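A morning at the Pesden accessories fair
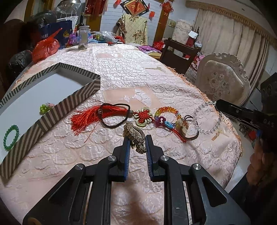 I had meant to go to Pesden for two years and kept missing it. The fair runs twice, once in January and again when the schools break up, and the winter one is the better of the two if you want small things: hair clips, bracelets, bag charms, cords, buttons and beads. The summer one has more clothing and more food, and I'm told you can't park.

I went with Meinir Morgan, who buys for a gift shop called Quinlan and has been coming since the fair was in the old school. We took the early train and were at the doors a little before nine. There was already a queue down the side of the building, mostly people with wheeled bags. Entry is three pounds, cash, and they stamp your hand. Trade buyers go in by the same door as everybody else and pay the same.

The hall is one big room with a smaller room off the back and a corridor between the two. My programme listed the stalls by number and had no map. Meinir said to ignore it and go up the left wall first, then down the middle, then back up the right, and leave the small room until last. We did it that way and I think we saw everything, apart from one stall in the corridor that had sold out and packed up by eleven.

The left wall was mostly new stock. A lot of it came in sealed bags on hanging cards and I didn't stop long. Plain hair elastics were being sold by the hundred, and so were kirby grips and plastic claw clips in every colour. One seller had priced everything by weight and had a kitchen scale on the table. You filled a paper cup and he weighed it. Meinir did a cup of mixed buttons and paid a little over four pounds, which she thought fair. He would not weigh anything with metal in it.

The middle rows were better. These are the people who make things, or who buy old pieces and mend them, and most were happy to talk while it was quiet. The stall I spent longest at was called Grirnska, run by Delia Salinas and, on that morning, her friend Biljana Babić. They sell hair ornaments, bracelets and knotted charms, and very little of it matches. Delia told me she lays out a few pieces at a time on a cloth and keeps the rest under the table, and puts out another when one goes. She used to put everything out and found that people turned it over and walked off.

They had a pale pink quilted cloth with a raised, scalloped pattern. I asked if things didn't roll about on it. Biljana said beads settle in the dips and flat clips sit on top, so it suits them better than velvet, which picks up every thread. It goes in the washing machine at home. Delia has a second one in case of coffee.

The first thing I asked about was an oval piece in an antique gold colour, edged with small sparkling stones, with curved metallic bands and a little cluster of stones hanging to one side. I couldn't tell whether it was meant for hair or a coat, and Delia said customers use that sort of thing for either. She was asking sixteen pounds. I thought about it for most of the morning and didn't buy it, and I have thought about it since.

The knotted work is Biljana's side of the stall. She had a Chinese knot with a red woven centre and pale green-gold cord looped round it, with a silver-grey ribbed bead between the knot and a bright red tassel. I had always assumed these were glued. She tied one for me, slowly, with a spare length of cord pinned to a piece of cork board. The loops are made loose to begin with and then tightened one after another, working the slack along until it comes out at the end. If you pull one too early the whole thing goes lopsided and you begin again. It took her nine or ten minutes with interruptions. At home with the radio on, she said, it takes less than half that.

Tassels are her one complaint. The threads spread in transit and there is no cure except steam and a comb. She wraps each one in a strip of tissue for the journey and takes the paper off when the doors open, and by the afternoon they are all over the place again. A buyer once returned one for being untidy.

I looked at bracelets for some time. Two were about as different as they could be: a multicoloured one that ran through orange, amber and yellow to purple and a bluish shade, and a large ring of clear beads that nearly disappeared against the pink. I would have walked past the clear one. Meinir picked it up at once. She says clear beads sell in her shop all year, while the bright ones go in a rush when the weather turns and then sit. She bought four clear ones from the box under the table and asked for a price on a dozen more.

Small charms are sold separately. I saw a purple one shaped like a flower, a light blue one like an oval button and a little gold-coloured tassel. Delia will fit a charm to a bracelet or a hair tie while you wait if you don't mind coming back in ten minutes. There were a couple of dark hair ties as well, and the one I liked best was brown with a pale, see-through ornament marked in orange-brown. I asked how long the elastic lasts. She gave me a straight answer: a year if you wear it often, less if you have thick hair, and she will move the ornament to new elastic for a pound if you post it to her.

After that we went up the right wall, which is supplies. If you make things yourself this is where to spend your money. Satish Pai had a long stall of cord, sorted by thickness in cardboard trays, and he sells it off the reel by the metre as well as in hanks. He measures against a brass rule screwed to the table edge and always gives a bit over. His catalogue runs to 2901 lines, he said, and he had brought 346 of them, which filled the van. The waxed cotton was cheaper than I pay at home and the satin cord was the same. I bought six metres of dark green and some end caps.

Next to him was Ulemum, a bead seller with good labels. Each tub had the size, the hole size and the price per ten written on the lid. I wish everyone did this. Half the supply stalls had no prices at all and you had to wait for someone to finish a conversation before you could find out. I gave up at two of them.

The small room at the back is repairs and talks. There were meant to be three demonstrations but the first was cancelled, so we had a cup of tea and came back for the one at half past eleven. Jenő Szűcs mends clips and brooches, and he showed how to reset a loose stone in a cheap setting without cracking it. Clean out the old glue with a wooden cocktail stick, dry the hole completely, use less new glue than seems sensible and leave it overnight face up in a dish of rice. He doesn't like fast glue for this, as it can cloud the backing. He also looked at things people had brought in. A woman in front of us had her grandmother's buckle and he told her, kindly, that it wasn't worth his fee and she could do it herself with what she'd just learned.

There were perhaps thirty of us in there on folding chairs and it got warm. The microphone wasn't working but the room is small enough not to need it.

Food was the weak point. One counter was doing tea, coffee, rolls and a tray bake, and the queue at noon went out past the cloakroom. We ate in town instead, at a café by the station, and went back afterwards on the same hand stamp. By then the hall was crowded and it was hard to get near the middle tables. One of the men on the door told me they had let in 900 by one o'clock.

Some practical points if you are thinking of going. Bring cash in small notes, as a few stalls had card readers but the signal in the hall comes and goes. Bring a soft bag or a tin with a lid for anything with stones or loose threads; most sellers only have paper bags. The lighting is yellow, so carry a piece over to the front windows before you decide on a colour. The toilets are up a flight of stairs, though there is an accessible one behind the ticket desk if you ask for the key. The walk from the station is fifteen minutes and mostly flat.

Prices seemed reasonable to me. Little of what I looked at was over twenty pounds, and the knotted pieces were low for the time that goes into them. I came home with the cord, the end caps, a bag of mixed glass beads and one hair tie from Delia, not the brown one, which had been sold by the time I went back for it.

Meinir is going again in the summer. I'll probably wait until next January. Biljana has promised to bring a box of unfinished cords and run a small class in the back room, places to be booked at the stall on the day.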